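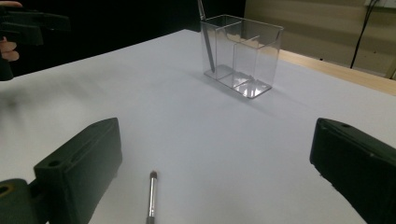 4.2 Pens, holders and the return problem

Pens leave the holder far more often than they come back to it. That was the first thing in the diaries and it held up in every office we looked at. A pen gets used, gets put down next to the paper, stays there. The return trip is short, a few inches in most cases, but it competes with whatever the person is doing next. Figure 3 has the typical small version of this on a white tabletop: one slender silver pen or stylus lying on the surface, a thin gray one leaning in the leftmost compartment of a clear acrylic organizer farther back. We coded layouts like it as "split", meaning at least one writing tool in a holder and at least one out on the open surface within reach of it. Split was the most common code by a wide margin.

Figure 3. Split layout, one writing tool out and one stored. Clear divided holder.

Coding was done on desk records, 2,236 in total, from 409 desks at the two sites (Lalora and Eluvwood). Most desks gave several records, a few gave only one. Records with no holder of any kind were kept in the set but are left out of this section, they are picked up again in 4.4. Coding rules are the ones in section 3. One change: we dropped the separate code for pencils after the first pass. Coders could not tell mechanical pencils from thin pens reliably and neither could we. The same goes for styluses. Everything long and thin that a person might write with is a "writing tool" from here on.

Holder type. Three types cover nearly everything we saw. Cups (round, open, no inner walls). Divided boxes (square or rectangular, two or more compartments). Trays (flat, tools lie down). Cups were the default at Eluvwood, where the supply room hands them out. Lalora had more divided boxes, a lot of them clear plastic, bought by the staff themselves. The difference matters for how we read the results and we come back to it below. We did not try to match the sites on holder type. Should have, probably.

Tanner's early work on desk supplies argued that a holder gets used more when its contents can be seen. Our diaries only half agree. People with clear boxes said they liked seeing what was in there, and several said they noticed sooner when the good pen was gone. But noticing is not the same as putting back. In the desk records the clear boxes were just as likely to be coded split as the solid ones. What clear walls did seem to change was what else went in. Owners of clear boxes wrote about throwing out old receipts and dead pens "because you have to look at it". Owners of solid cups rarely mentioned cleaning the cup out at all, and one wrote that she had found a candy cane in hers in June.

Compartments. We expected more compartments to mean better sorting and so easier return. Didn't find it. Where a box had a tall rear section and smaller pockets in front, the tall section got the pens and the pockets got whatever was small - clips, erasers, a key, sticky notes folded in half. Fine so far. But the pens did not stay with one compartment from one record to the next. They went into whichever opening was nearest the hand. A box with its low side toward the user was used mostly from the front, and a box turned sideways was used from the side, whatever the maker had in mind. Several participants did not know that the sections had intended uses. Asked about it in the follow-up, one said the sections were "for stopping stuff falling over", which may be a better account of dividers than the one we started with.

Lean is worth a note here. A single pen in a wide compartment doesn't stand up straight, it tips until it meets a wall or a corner. Participants read this as messy even when the pen was, by any rule, put away. Four of the diaries mention it without being asked. Filling the compartment fixes the lean, and we suspect this is one reason people keep pens that no longer write. They are packing material, more or less. We have no count for dead pens, the consent form didn't cover testing peoples supplies.

Distance and direction. Distance from the resting tool to the holder was coded in bands (touching, near, arm's reach, beyond). Near was the usual band. The far band was small and mostly made up of shared tables where the holder belonged to the table and the pen to the person. Direction was more useful than we thought. Tools that had been put down after writing tended to lie with one end pointing away from the chair, more or less in line with the forearm. Tools that had rolled, or been pushed aside to make room for a keyboard or lunch, lay across. Coders were not told about this idea until the second pass. Agreement on direction was good where the chair position was known and poor where it was not. A close view with no chair in it can't be coded for direction at all and was marked missing.

Why not just put it back? The follow-up asked this straight out. The answers fall into a few groups. The biggest is that the person meant to use it again in a minute. The next is that the person did not see it as being out - on the desk counted as away, and only the floor or someone else's desk counted as lost. Paraskevi Lambrakis, who ran the follow-up sessions, flagged this second group early on and we rewrote one item because of it. The old wording ("where do you keep your pens") got the holder as an answer nearly every time. The new wording ("where would you look first for a pen right now") got the desktop at least as often. We think the new item is closer to what people do. The answers from before the rewrite are not pooled with the ones after.

A short trial. At Lalora we asked 7 participants to move the holder to the side of their writing hand and leave it there for the whole of December. Returns went up for the first 2 weeks going by the diaries, then drifted. By the end most of the holders had migrated back to where they were before, and two people couldn't say when they had moved them. Too small a group to say much. December is also a poor month for it, with people out and desks being used for coats and boxes. The Grultanov group reports something similar for scissors and tape, with a longer slope before the drift, though there the holders were fixed to the desk.

Limits for this section. Records are single moments, so a tool lying out may be in use, just dropped or left for days. We can't seperate these without the diaries, and not everyone kept up the diary. Holder type is mixed up with site. Color of the tool was recorded but not analyzed here, and neither was price. Participants did seem to guard expensive pens more closely, keeping them in a bag or a drawer, so those are underrepresented on the desk surface and in the holders both.

Section 4.3 takes the same records and looks at paper.

We use cookies to improve your reading experience. By continuing to use this site you agree to our cookie policy. Accept / Manage settings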